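布の折り畳み

布の折り畳み（ぬののおりたたみ）とは、タオル、ハンカチ、布巾、風呂敷などの平面状の布を、折り線に沿って重ね、収納や運搬に適した寸法に整える作業をいう。家事としては洗濯、乾燥に続く工程にあたり、アイロン掛けの前後に行われることもある。本項では、縫製により立体化された衣類を除き、方形またはそれに近い形の布を扱う。

概要

方形の布の折り畳みは、展開、整形、折り、圧着の各工程に分けられる。展開は丸まった布を広げて四隅を露出させる工程、整形は皺を伸ばし辺を直線に近づける工程である。折りは辺と辺、または角と角を合わせる工程、圧着は折り山を手のひらで押さえて形を保たせる工程を指す。業務用の仕上げ作業では展開と整形を区別せず、「広げ」と総称することが多い。

折り畳みの精度は、最初の折りで生じたずれに大きく左右される。二つ折りの段階で辺が斜めに重なると、以後の折りでもずれが引き継がれ、最終形の側面に段差が現れる。このため、折り数の多い畳み方ほど展開と整形に時間を配分する。

作業面

作業面には机、作業台、床、寝台などが用いられる。硬い面は圧着に適し、折り山が明瞭に出る。一方、滑りやすい天板では薄手の布の位置が定まりにくい。寝台の上は面積を確保しやすく、立ったまま作業できる高さであることも多いため、家庭では広く使われる。ただし敷布団やマットレスは荷重で沈み、強く押さえると布の周囲に傾斜が生じる。

敷き布との摩擦も作業性に影響する。起毛した毛布の上では布を引いても下の毛布が追従し、整形の効果が減じる。ボックスシーツのように周囲を固定した敷き布では、この追従が比較的小さい。また、畳む布と敷き布の色が近い場合は辺の位置を判別しにくく、対照的な色の組み合わせが作業上有利とされる。 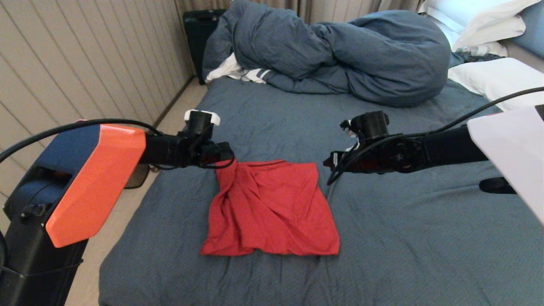

展開の工程では、まず角を特定する。角は辺に比べて位置を一意に定めやすく、布を持ち上げたときの垂れ方も予測しやすいため、把持点として優先される。角が布の内側に巻き込まれている場合は、隣接する辺をたどって縁を引き出す。青灰色のシーツに広げた赤い布のように、手前の二つの角が外を向き、奥の左角に生地が寄り集まっている状態では、残る作業は主に奥側の角の引き出しと、中央を斜めに走る皺の除去となる。斜めの皺は布目に対して傾いた張力によっても生じ、その場合は対角の二点を軽く引くことで緩和される。縁が波打つ程度の変形であれば、辺に沿って手を滑らせるだけで足りることが多い。

主な畳み方

二つ折り　対辺を合わせて重ねる基本形。面積は半分になる。これを直交方向に繰り返したものを四つ折りと呼び、ハンカチや布巾に用いる。

三つ折り　布の幅を三等分し、両側を順に中央へ重ねる。縁の一方が内側に収まるため、棚に積んだ際に端がほつれて見えにくい。浴用タオルの仕上げに多い。

屏風畳み　山折りと谷折りを交互に繰り返す。一端を引けば連続して開くため、使用頻度の高い布巾の収納に向く。

三角折り　対角の角を合わせる。布目に対して斜めの折り線となり、伸びやすい織物では形が崩れやすい。収納よりも着装や包装の準備として行われる。

巻き畳み　細長く折った後、一端から巻く。折り山が少なく、棚の奥行きに合わせて径を調整できる。

素材による差異

綿の平織りは折り癖がつきやすく、圧着の効果が持続する。麻はさらに明瞭な折り山を生じるが、同じ位置で繰り返し折ると繊維が傷むため、長期保管では折り位置を変える。ポリエステルは復元性が高く、薄手のものは重ねた後に滑って開くことがある。パイル地は厚みがあるため、折りを重ねるごとに外側の層が内側より長い経路をとり、端面が階段状になる。

寸法の管理

施設向けの仕上げでは、畳み上がりの幅を棚板の寸法から逆算して定める。カレヴィ・パルタネン（Kalevi Partanen）の手引書『Sillanar』は、同一の棚に置く布の畳み上がり幅を29センチメートルに統一する方式を示し、収納手順の欄に縁の向きと積み段数の記入を求めている。同書の付表では104種の布製品が素材と厚みによって分類され、各品目に推奨される折り数が付されている。

関連項目

洗濯
アイロン掛け
風呂敷
リネン類の保管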